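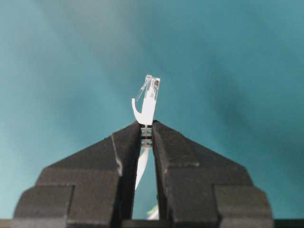 Cable de red Ukon con conector RJ45

Ref. 1597

Conector de plástico transparente, contactos dorados y capuchón blanco estriado. El fabricante promete «rendimiento superior» gracias al color de los contactos. Dorado no quiere decir chapado grueso, y la ficha de Ukon no da el espesor por ningún lado. Pedido está.

La pestaña queda al aire, sin funda que la cubra. Si va a tirar del cable entre otros, mire antes el modelo de Grurkora, que cuesta más y la lleva protegida.

Ukon anuncia 1000 inserciones. No las hemos comprobado.

Longitudes: 2 m y 7 m
Color: blanco
Velocidad: la que permitan su router y su instalación, diga lo que diga la caja
Garantía: dos años

Envío desde el almacén de Jodisbridge. La bolsa abierta no admite devolución salvo defecto.

Añadir al carrito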